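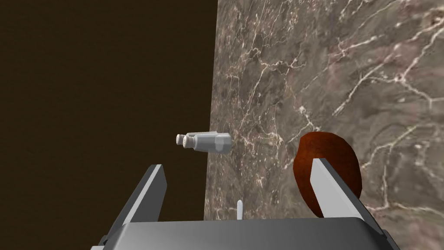

*Tiempo de lectura: 3 minutos*

# ¿De dónde sale el gris?

Si me preguntas por mi color favorito, te diré que el gris, y seguro que pones la misma cara que ponen todos. ¿El gris? ¿El de los días de lluvia? Pues sí, ese mismo, y hoy te voy a contar por qué me gusta tanto.

Empecemos por la luz. La luz del sol parece blanca, pero lleva dentro todos los colores del arcoíris mezclados. Cuando llega a un tomate, el tomate se queda con casi todos y devuelve sobre todo el rojo, así que lo vemos rojo. Un folio blanco devuelve casi toda la luz, y el carbón se la traga casi entera (¡qué glotón!).

¿Y el gris? Se queda con una parte de cada color y devuelve el resto, más o menos la misma cantidad de todos. Si devuelve mucha luz, lo llamamos gris claro. Si devuelve poca, gris oscuro.

## Un gris que cambia sin pintarlo

Coge una caja de cartón y ponla cerca de una ventana. La cara que mira hacia el cristal se ve más clara, y la que mira hacia la pared, más oscura. ¡Pero el cartón es el mismo! Lo único que cambia es la luz que le llega a cada lado.

Por eso, cuando dibujas un cubo y pintas las tres caras igual, te queda plano como una galleta. Yo tardé años en entenderlo y tengo una libreta entera de casas aplastadas para demostrarlo. Con un gris claro, otro mediano y otro oscuro, el cubo sale del papel.

Con las cosas redondas pasa algo parecido, solo que el cambio va poquito a poco. Mira una pelota al lado de una lámpara y busca dónde empieza la sombra. No hay una raya, ¿verdad?

## ¿Y las nubes?

Las nubes están hechas de gotitas diminutas de agua (las más altas, de cristalitos de hielo). Cuando la nube es fina, mucha luz consigue atravesarla y la vemos blanca. Cuando es muy gorda, la luz rebota tantas veces por dentro que a la parte de abajo llega poquita, y desde el suelo la vemos gris. Si fueras en avión por encima, esa misma nube te parecería blanquísima.

## Fabrica tus grises

Necesitas témpera blanca, témpera negra, un pincel y un plato viejo.

1. Pon en el plato una cucharada de blanco.
2. Añade una gota de negro, pequeña de verdad, y mezcla bien.
3. Pinta un cuadradito en un papel.
4. Echa otra gota, mezcla y pinta otro cuadradito al lado.
5. Sigue hasta que ya no notes ningún cambio.

Empieza siempre por el blanco. Yo lo hice una vez al revés y gasté medio bote intentando aclarar aquello.

También puedes mezclar azul con naranja. Sale un gris un poco raro, a veces tirando a marrón, pero con paciencia y un pellizco de blanco quedan unos tonos preciosos para pintar el mar en invierno. Mi mejor tira de grises llegó a tener casi 50 cuadraditos y todavía la tengo pegada en la puerta de la nevera.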